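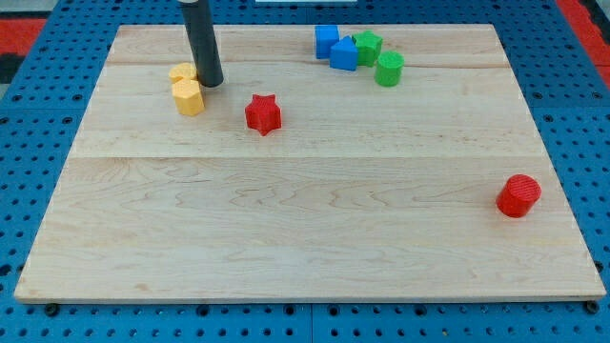 ## Talk radio, sponsors and who gets to pull the plug

**Opening (3 min)**

Start with the question: when a host says something awful on air, who decides what happens next? Hands up for station, sponsor, listeners. Let them argue a little, it's fun!

**The Stokance story**

- Morning show on Stokance, 34 stations, loud host, loyal crowd
- One nasty remark about a state senator in July, and by noon the clip is everywhere
- Listeners send in 345 complaints. Read two out loud (the short ones)
- Tedesco pulls its ads first – PAUSE here, people always want to guess who was next
- It was Varov, the same afternoon

**What I love about this case**

The letters! Both parties wrote in, and some of the angriest came from people who wanted him to stay. Plenty of them hated the remark and still hated the idea of an advertiser picking the lineup. Slow down for this part.

**Boycotts, left and right**

- Same tactics, same form letters, different targets
- Show the Sirkomeck campaign page next to the Stokance one – the wording is so close it gets a laugh
- 300 signatures was enough to get Sirkomeck a meeting

**Questions**

If it's quiet, ask who has ever written to a station. Mics go to the back rows first.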